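Araya moves rehearsal parts to colored paper, refits its music stands

December 17, 2025

Araya, the rehearsal and music lending center, has finished changing over its piano and chamber parts from white stock to colored sheets and has begun refitting the folding stands that go out with them. The work started in October and covers 134 sets of parts. The last of them went back on the lending shelves this week.

Under the new system, paper color shows which group a part belongs to. Blue is used for full keyboard parts, printed on two staves with measure numbers at the start of the systems. Pale pink is used for shorter extracts and alternate passages, which are set in tighter lines so that a passage fits on one side where possible. White stays in use for scores that are not lent out.

Araya said the colors were picked for contrast under rehearsal lighting. Black notation was test printed on six tints before the final ones were chosen. A darker green and a strong orange were dropped at an early stage because accidentals and slurs were hard to read on them at normal playing distance.
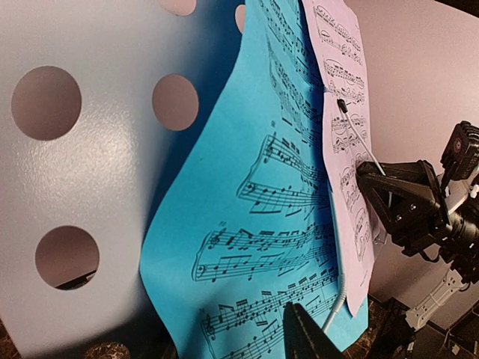
Blue and pale pink sheet music at a perforated metal stand.

The main problem reported during the changeover was curl. Single sheets do not lie as flat as bound books, and a page that bends away from the desk plate brings the staves together toward the top, where they are hard to follow in fast passages. Dense sixteenth-note writing is affected most. Araya has kept single sheets anyway, on grounds of cost and because a damaged page can be replaced without reprinting the set.

Two measures are being taken against curl. The first is storage. Parts are now kept flat in shallow drawers supplied by Movine, with a board on top of each stack, and are no longer rolled or stood on end for transport. Borrowers receive a stiff folder and are asked to return the parts in it. The second is the stand itself.

The refit program covers 80 stands, all of the tripod type with a perforated metal desk. Each one is checked at the collar under the desk, at the clamp on the center pole and at the feet. Worn rubber feet are replaced, and clamps that slip under load are changed complete with the knob. Page holders are straightened or replaced so that they press on the sheet near its outer edges. Lulex, the workshop handling the job, returns the stands in batches.

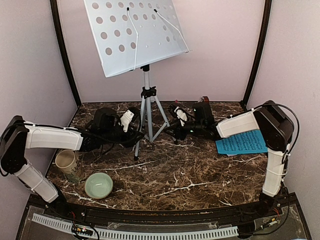
Tripod stand with perforated desk and two wire page holders, set up on a marbled tabletop.

Wire page holders were kept in preference to spring clips. Clips hold harder but leave marks on lighter paper and slow down page turns. The wire type swings clear with one finger and can be bent back into shape without tools. Its weak point is the pivot, which loosens with use; Lulex is adding a washer there on all stands in the program.

Solid desks were considered as well. They give a more even backing for single sheets, but they weigh more than the perforated type and put more load on the tilt joint. Araya will buy a small number for the two ground-floor rehearsal rooms, where stands are not carried from place to place. The lending stock stays perforated.

Refitted stands can be borrowed together with parts from the front desk. The loan period is unchanged, and there is no added charge for the stand when it goes out with a set. Borrowers are asked to set the height before loading the desk, to tighten the clamp by hand only, and to fold the page holders in before packing.

Older white sets still out on loan will be accepted until they are due and then exchanged for the colored version. Pencil markings in returned parts will not be transferred. Players who want to keep fingerings or bowings should copy them before bringing the set back -- the old sheets go to recycling soon after they are checked in.

A second round of printing, covering wind and string parts now in the catalog of partner library Lullalier, is being prepared. Colors for those groups have not been announced.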